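Cutting in a whiteboard wall without tape - worth it?

Home Repairs > Painting and Finishes > Thread 203

badutside_dan
Posted 1 Jun 2019

Starting on the spare room this weekend. It's a 50s fibro place, walls are in fair nick, ceiling was done by the last owners in a flat white and I don't want to touch it.

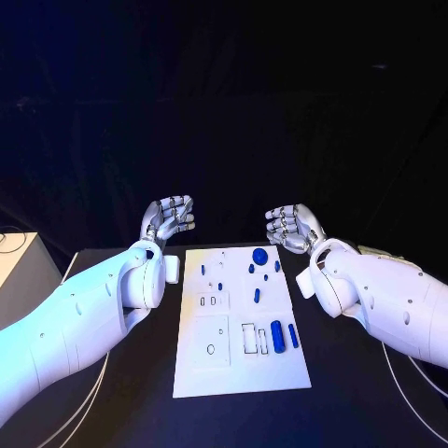

The colour going on is a mid grey, low sheen, two coats over whatever is there now. What I can't decide is whether to tape the ceiling line or cut in by hand. The cornice is old plaster with a bit of a wave in it, so tape won't sit flat all the way along. I've done one room before with tape and got bleed under about half of it, then spent two nights touching up with an artist's brush.

There's also one wall that's getting whiteboard paint, and the tin says to mask everything. Is that the same advice or is it a different problem?

gumleafgrey
Cut in by hand. Get a good 50 mm angled sash brush and don't cheap out. Load the bottom third, tap it on the side of the tin, don't wipe it. Start a little below the line, then push up to it on the second stroke. Once you've done one wall you'll be fine.

Tape on wavy plaster is a waste of tape.

Ragnarsson
Disagree. Tape works on old plaster if you seal the edge. Put the tape up, press it down with a plastic filling knife, then run a thin coat of the CEILING colour along the edge. Any bleed is ceiling white on ceiling white. Let it dry, then do your grey. I've done four rooms this way and not had to touch up one.

gumleafgrey
And where does he get the ceiling colour? He said the last owners did it. "Flat white" could be any of 70 whites.

Ragnarsson
Fair point. Clear acrylic sealer does the same job. Or a bead of no-gap filler wiped off with a wet finger, which also hides some of the wave.

badutside_dan
There are some old tins under the house but the labels are gone. Might try the filler idea. Does it need to be paintable?

Ragnarsson
Yes. Check the tube. If it says silicone put it back on the shelf, paint won't stick to it.

driklow
Whiteboard paint is a different problem, to answer the other question. It's a two-part product in most cases and once it's mixed you've got a limited time before it goes off in the tray. You can't fiddle with edges. Mask that wall properly, roll it in one go, and pull the tape while it's still wet. If you leave it to cure with the tape on it will tear a ragged edge and you'll be at it with a blade.

Also don't put it over low sheen without reading the data sheet. Some want a particular primer and a full week for the base coat to cure.

badutside_dan
Good to know about the week. I was going to do it all in two days.

dustsheet_deb
How bad is the wall underneath? Whiteboard paint is glossy and shows every dent. We did one in our study and you could see each sheet join when the afternoon sun came in. Had to sand it back to nothing, skim it and start again. The second tin cost more than the first because it had gone off special.

And you've said it's a 50s fibro house. Please do not sand those walls until you know what they are. If it's asbestos cement sheet you don't sand, scrape or drill it. Get a sample tested first.

gumleafgrey
Should have said that myself. Deb's right, and that goes for the old paint as well. Anything that age can have lead in it. The hardware shop sells test kits but I'd send a sample to a lab.

badutside_dan
The internal walls were relined with plasterboard at some stage, I can see it where the power point comes off. Outside and the eaves are still fibro. I don't know about behind the cornice.

dustsheet_deb
Then leave the cornice alone until you've had it looked at. Wash it down and paint, no sanding.

Ragnarsson
Agree with all of that. Sugar soap, rinse, dry.

Dronden
Different view on the whiteboard wall - skip the paint. Hang a proper board. I've had both. The painted one ghosted after a year and no cleaner would shift it. A board comes down when you move and you can take it with you. For a spare room you don't need a whole wall to write on.

driklow
Ghosting is nearly always from using it before it's cured, or from cheap markers. Mine was done in September three years ago and it wipes clean.

Dronden
Mine had the full cure and decent markers. Could have been a bad batch, but I wouldn't do it again.

badutside_dan
Thanks all. Plan is filler along the cornice, cut in by hand, grey on three walls first. The last wall is getting grey too for now and I'll price up a board against the paint. Will ring a lab about the samples before I open any tins.

gumleafgrey
Buy the brush before you buy the filler. Wrap it in cling film between coats and you won't have to wash it out.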